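About Prenwood Brush Room

Hi, I'm Anong Nakpan, and I run Prenwood with my old classmate Pongsak Wiriya. We teach brush calligraphy to grown-ups and teenagers, mostly complete beginners, plus a few stubborn people (hello, Friday group!) who keep signing up for the same course because they like the company.

I got into this the slow way. I worked at a print shop called Deton for years, took one evening class in September, and was hopeless at it. My horizontal strokes looked like dog bones. But I loved the hush before you put the brush down, and I kept going, and eventually I had more brushes than drawers to put them in. So I bought a rack, and I still get a silly amount of pleasure out of hanging everything up at the end of class.

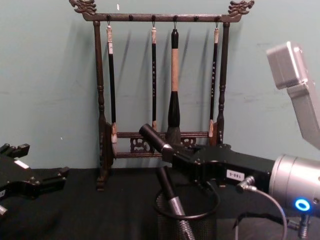 The dragon rack with four brushes on it.

People always ask about the big one. It's the brush everybody wants to grab first, and we do let you, but most of your first weeks go to the slim ones. You'll learn how to hold the shaft upright, how much ink is too much (less than you think) and how to rinse the hair until the water runs clear. Then you squeeze it gently, shape the tip with your fingers and hang it with the point down. Please don't leave a brush standing on its bristles in a jar. Pongsak is a very calm man and that is the one thing that gets a sigh out of him.

He teaches the Inthanon course, our longer one, which runs 12 weeks and goes from basic strokes to a finished sheet you can frame. I teach the short one, Plusanholm, named after a street I used to live on. Both cost $138, with paper and ink included. We take 16 people at most, and you can borrow brushes from us for as long as you like before buying your own.
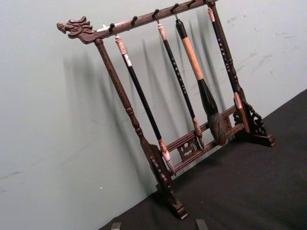 Brushes on their hooks, dragon looking left.

I'm fond of that carved head with its mouth open. A rack can be a plain bar with hooks and work just as well, but I like having something with a bit of temper to look at while I practice.

If you'd like to see the place before signing up, come by Suite 3305 before any evening class and ask for me or Pongsak. Wear dark sleeves!

Page updated 2022-04-29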